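The editor of Ostotell, a small fiction press in Gremutville, schedules new titles 14 months before they reach a store. The press receives 245 manuscripts in a typical year and publishes 3.

"A first printing is 200 copies for a novella and 3,000 for a novel," she said. "The novella is printed digitally. The novel goes to offset, and that fixes the calendar, as the printer wants final files in June for a fall release."

Page proofs are read twice, once against the copyedited manuscript and once cold. Line breaks are checked on the second pass only. The press sets its books in-house with a layout package from Grasteck, which she described as "slow with footnotes, fine with everything else."

Advance copies go out four months ahead of release. "Reviewers need the time," she said. "A late copy is read late – or it goes on a shelf."
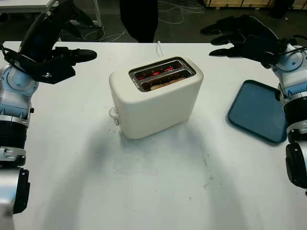

Release dates are moved only for a printer delay. The Dal Bello translation was held back twice on those grounds, and its preorders were kept open throughout. She compared the wait to a slice of bread pushed down in a toaster with the elements glowing red. "You can lift it early. Then you have warm bread."

The next list is closed. Submissions reopen in March, by mail or through the online form, with a limit of one manuscript per author.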